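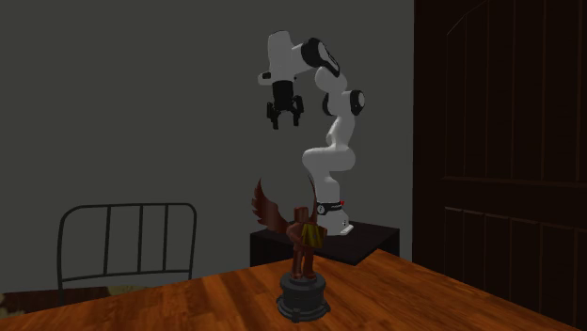
**Muvbridge and the missing grasps**

Karnitz told us in August that its pick-and-place routine had passed simulation with only 19 failures in 3,675 runs. We asked for the logs. Toivo Koivisto spent an evening with them and came back with a different number, and a worse mood.

The trouble sits in Muvbridge, the layer that passes commands from the planner to the arm. When a close command arrives late, Muvbridge drops it and still reports "done." The arm then carries on with its fingers open, and the run is scored as a success. Koivisto found 14 of these in the first batch he opened, 2 of them back to back.

Karnitz calls this a logging error. Maybe. But a controller that believes it is holding something when it isn't will also plan its next move that way, and on real hardware that move could be made near a person's hands.

A patch is promised. We have asked whether the old runs will be scored again, including the ones with the winged figurine on its pedestal, and have had no answer. Until we do, we would treat the pass rate as a guess.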